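Media Measurement > Radio and Podcast Audiences

Podcast download numbers: do your advertisers believe them?
Posted 4 April 2019 by Adomaitis

Good morning to all. I run a small cooking podcast, in English, from a country where English is not the first language, so please excuse my mistakes. In March our host changed the way it counts a download. Before the change our best episode had 2,739 downloads. After the change the same episode has 374 fewer. Not one listener has left, as far as I can see, only the rule is different.

My question is how I should explain this to the sponsor. We have one sponsor, a shop for kitchen goods, and the agreement says that they pay by the thousand. The owner is a kind man but he has already asked me two times which number is the true one. I did not have a good answer.

--
Wirholm wrote:

Neither one is the true one. A download is a file that was requested. Many phones fetch the file at night and the owner never plays it. The old rule counted a phone again if it asked for the same file in pieces, and the new rule puts the pieces together. So the new figure is closer to something real, but it still does not tell you that a person listened.

I would send the sponsor both numbers with the date of the change between them. Don't wait until he asks a third time.

--
Flirham wrote:

I disagree with Wirholm about sending both. I sold radio time for many years before I moved to podcasts, and a small advertiser who receives two numbers will always remember the lower one and pay for the lower one. Give him a code for his shop and let him see how many people use it. That is his own number, in his own till, and he cannot argue with it.

In radio we had a paper diary which people filled in at the end of the week from memory. The whole business was paid on that basis and everybody was content.

--
Wirholm wrote:

Everybody was content because there was no other number to compare with! Now there is. And a code has its own problem. My sister hears a code every day and she has never typed one. She goes to the shop and buys the thing, and the podcast gets no credit for it. If Adomaitis is paid only by codes, he will earn less than he does today.

--
Flirham wrote:

I did not say to be paid by codes. I said to show them. Please read it again.

--
Jamoleck wrote:

May I ask which episode lost the most? With us the old ones almost did not change, but the new ones dropped in the first two days. Our host said this was from one app which was asking for every new episode again and again. We are at 600 for a normal episode, so we felt it strongly.

We have no sponsor, so perhaps I am more relaxed about this than you are.

--
Adomaitis wrote:

Thank you, this is very useful. Jamoleck, it is the same with us, the new ones lost more and the old ones are nearly as they were. I will ask our host about the app.

I think I will do something between the two opinions. I will send both figures with a short explanation, and I will propose a code from May, for information only, with the price unchanged until autumn. Flirham, I did understand you the first time, I believe. 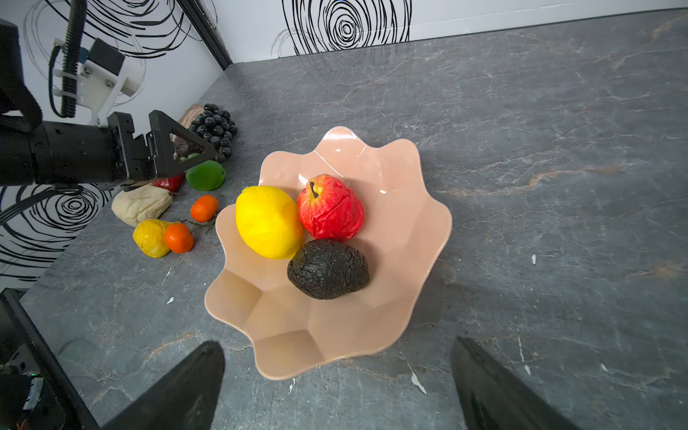

Filed under: Advertising, Audience Figures

Flirham wrote:

That is fair. But put the price in writing before you send the figures, and not after. Also write in the agreement which rule is used for the count, because the rule will change again.

--
Wirholm wrote:

On this we agree. I would also add what happens if you move to a different host. When I moved mine, the two companies did not have the same number for the same week, and each of them told me that the other was wrong.

--
Jamoleck wrote:

Could you please tell us later what the shop owner answered? We may look for a sponsor next winter and I would like to know how such a conversation goes.

Contact the moderators | Copyright 2019, all posts belong to their authors | Back to top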